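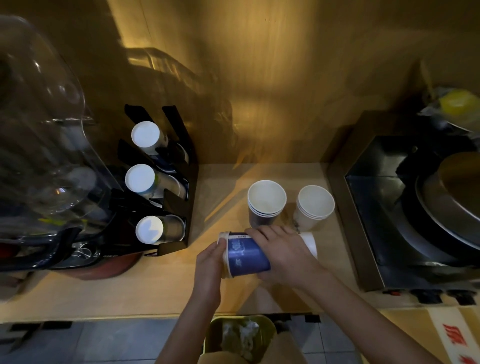
Ploka Cup Feeder, Counter Model
Status: on sale. Field notice open for fault code 143 (double cup release). Read the notice before ordering spare escapements.

Overview

The Ploka Cup Feeder releases single paper cups from a vertical magazine into the gripper of a counter-mounted drinks arm. It is sold for use with the Buvley arm and controller and is supplied with the mounting plate, signal cable, one magazine and one set of escapement wheels. The feeder has no vision. Cup presence is read by an optical sensor below the release point, and cup count is inferred from the number of release cycles since the last refill.

The magazine is loaded by hand. Staff take stacks from the counter, square the rims and load them bottom down through the top gate. Loading quality has a direct effect on release faults, and most of the changes described on this page concern the loading step and the state of the cups before they get to it.

Field notice: fault 143, double release

Controllers in the field have logged fault 143 more often than expected on counters that use printed cups in more than one design. The fault is raised when the optical sensor reads a cup body longer than the taught value. In most cases two nested cups have been released together. The arm stops above the release point with the gripper open, the feeder motor is de-energized, and the counter display shows the code.

The stop itself is correct behavior. The problem lies in what happened on units running controller software before the August release. On those units, pressing Resume cleared the code without checking that the release point was empty. The gripper then closed on the doubled cups. The outer cup could come away during travel, and on one counter it came away under the hot water outlet. The inner cup was filled and placed normally. The outer cup fell onto the drip tray, tipped, and was caught by the arm on the return stroke.

A second result was found at a counter in Nudcombe. The operator reached into the release point to separate the cups while the display was showing Resume. A colleague pressed the button. The feeder motor restarted and the escapement wheel turned against the operator's finger. The wheel has a slipping clutch and there was no injury, but the guard on that unit had been removed for cleaning and the guard switch had been bridged. The unit was taken out of service the same afternoon.

Cause

Hatice Altıntaş of Ploka field service examined the Nudcombe unit and the cups in use on that counter. Her findings are summarized below.

1. Mixed stacks. Cups of two designs had been combined into one stack during restocking. The designs came from different suppliers and the stepped spacing between rims differed. The escapement wheels are set for one rim spacing. When the spacing in the stack drops below the set value, the lower wheel enters one rim too high and lets two cups go.

2. Compressed stacks. Cups gripped hard at both ends and pushed together nest more tightly. Side walls then hold by friction and the lower cup does not drop under its own weight. It leaves on the next cycle, together with the cup above it.

3. Out-of-round rims. Stacks left lying on their sides under load take a slight oval set. The narrow axis passes the wheel early. The effect was small in dry storage and larger in stacks kept close to a steam source.

4. Bridged guard switch. This did not cause the double release. It removed the protection that should have stopped the motor when a hand was in the release point.

Items 1 to 3 were reproduced on a test bench at Ploka with a standard feeder. With cups of a single design, handled by the method given below, the bench unit ran a full magazine of 99 cups without raising the fault. With mixed stacks it raised 143 in every run.

Required actions for existing installations

Update the Buvley controller to the August release or later. The update changes Resume so that it stays unavailable until the optical sensor reads clear and the guard has been opened and closed once. Units that cannot be updated must be run with the magazine empty and cups placed by hand.

Check the guard switch. Open the guard with the feeder idle. The display must show the guard symbol and the motor supply lamp must go out. If either fails, isolate the feeder at the wall and call service. Do not test the switch by running a release cycle with the guard open.

Look behind the mounting plate for any added wire between the two switch terminals. A bridge may have been fitted by an earlier maintenance contractor and may not be recorded in the site log.

Re-teach the cup profile if the cup supplier has changed, even where the nominal volume is the same.

Cup handling and loading

The steps below replace the loading section of the printed manual, which told staff to "press the stack firmly together before loading." That instruction has been withdrawn.

Stop the feeder and wait for the motor supply lamp to go out. Clear the area of counter in front of the magazine. Set out the stacks to be loaded and sort them by printed design before any are joined. Plain and printed cups are treated as different designs unless they come from the same supplier and have been taught under the same profile.

Lift each stack with one hand supporting the rim end and the other near the base. Do not squeeze lengthwise. If a cup at either end is creased, torn or damp, remove it. Stand the stack on the counter and check that the exposed rims are evenly stepped. A closed step means two cups have locked together. Twist the upper one slightly until it frees.

Stacks may be laid on their sides for a short time during sorting. They should be stood up again before loading and should not be left on their sides between shifts. Keep them clear of the edge and away from steam and wet surfaces.

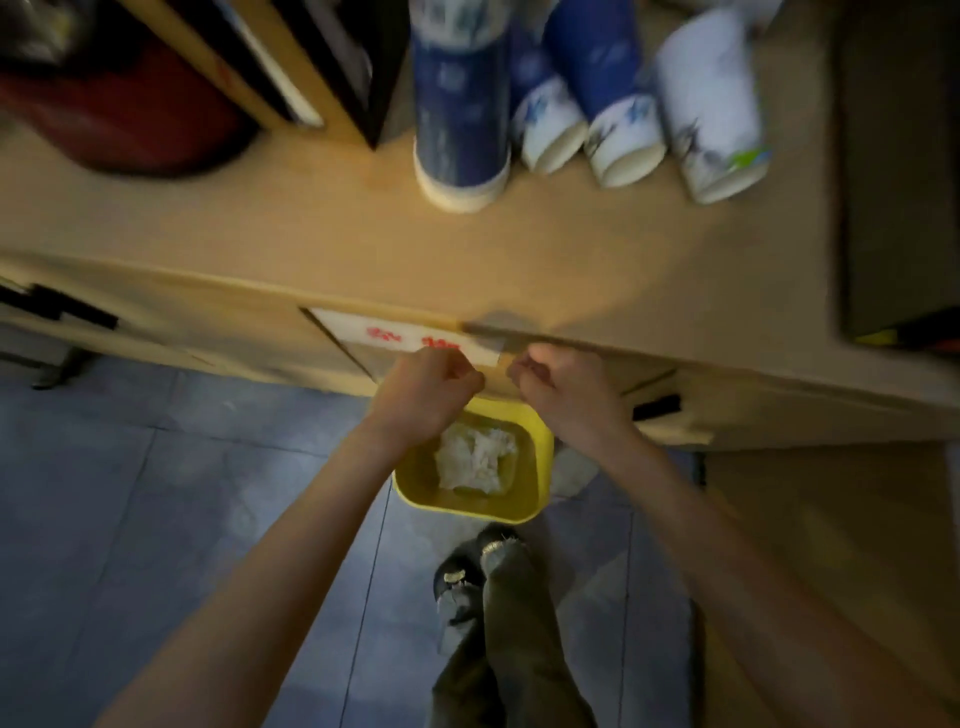
Open the top gate, lower the stack in without dropping it, and guide the last part down by the side walls. The top cup must sit at least 45 mm below the gate. If it sits higher, take cups out. A gate closed onto a full stack applies the same compression the old instruction did, and the first few releases after refilling are the ones most likely to double.

Close the gate and the guard, then press Refill. The controller runs five slow cycles and discards those cups into the catch tray. They can be returned to the magazine if they are clean and undamaged. Do not skip the slow cycles by power cycling the controller.

Clearing a double release

Leave the arm where it stopped. Press Stop on the counter display, including when the display already shows a fault. Wait for the motor supply lamp to go out, then open the guard. Draw both cups straight down out of the release point. Do not pull sideways, which can bend the sensor bracket and give a false clear reading.

Put the doubled cups in the trash. They have been deformed by the wheel and should not go back into the stack. Look up into the magazine and confirm that the next cup is held on both sides. Close the guard. Resume becomes available after the sensor check.

One person clears the fault and the same person presses Resume. If two people are working at the counter, the second stands away from the display until the guard is closed.

If 143 returns within the same magazine load, empty the magazine completely and check the stack for mixed designs. A third occurrence should be reported to service with the cup supplier name and, where possible, a sample sleeve from the same carton.

Limits of the current design

The feeder cannot tell one printed design from another. It measures body length below the release point only, so it detects a doubled cup after release and cannot prevent it. Where the nested pair is very tight, the added length can fall inside the sensor tolerance and the pair will be passed to the gripper as a single cup. The August release narrows the tolerance but does not remove this case. Counters serving very hot drinks should also enable the grip width check on the Buvley arm, if fitted.

The count shown on the display is not corrected after a double release. It will read high until the next refill.

Adjustable escapement

A revised escapement with adjustable wheel spacing is offered as the Holanda kit. It fits existing feeders without changes to the mounting plate. The spacing is set with a supplied gauge and locked with a screw on each wheel. The kit allows a counter to change from one cup supplier to another. It does not allow two spacings in one stack, and the sorting step above still applies.

The kit includes a guard with a coded switch that cannot be bridged with plain wire. Customers whose units were found with bridged switches must fit the coded guard before service will sign the unit back into use.

Specifications

Cup type: single-wall paper, rolled rim, one design per load
Magazine capacity: 99 cups
Clearance below top gate: 45 mm minimum
Slow cycles after refill: 5
Cup sensing: optical, below release point
Count method: release cycles
Loading: manual, feeder stopped
Guard: hinged, switched; coded switch with Holanda kit
Double release fault code: 143

Ordering and service

Feeders shipped after the August release carry the revised loading label inside the top gate. For older units the label is free on request and should be stuck over the original. Orders for spare escapement wheels must state the feeder serial number and the cup supplier. Wheels sent out without this information will be set to the factory spacing.

Questions about the field notice should be addressed to Hatice Altıntaş, Ploka field service, with the controller log attached.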